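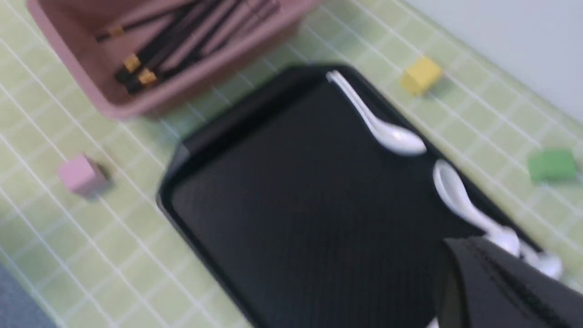
Cities that bid to host a stage of a professional cycling race should be required to publish what they expect to spend before the route is announced. At present, most residents learn the cost after the barriers have come down. Orville, which hosted a stage finish in July, is a fair case. The public budget covered road closures and policing in detail, yet it folded the hospitality program into a single line. Small items belong in that accounting as well, down to the white ceramic spoons set out on a black tray for guests. Taxpayers are entitled to know which of these expenses they carry and which fall to the organizer.

The Moges Cycling Foundation has argued that early disclosure would weaken a city's position in negotiations. The concern deserves a serious answer. A host agreement can protect the fee under discussion while still stating an upper limit, and the city council can vote on that limit in open session.

Supporters of the Orville finish point to full hotels and a crowded downtown. Merchants on Flelletti Avenue, however, lost access to their loading zones for three days, and no fund existed to assist them. We recommend that 10 percent of any host fee be reserved for affected businesses, with claims settled within 75 days.

The Gradesow Stage Race will open its next round of bids shortly. Any city that applies should adopt these terms before it signs, and should keep them in force for the full five years of the agreement.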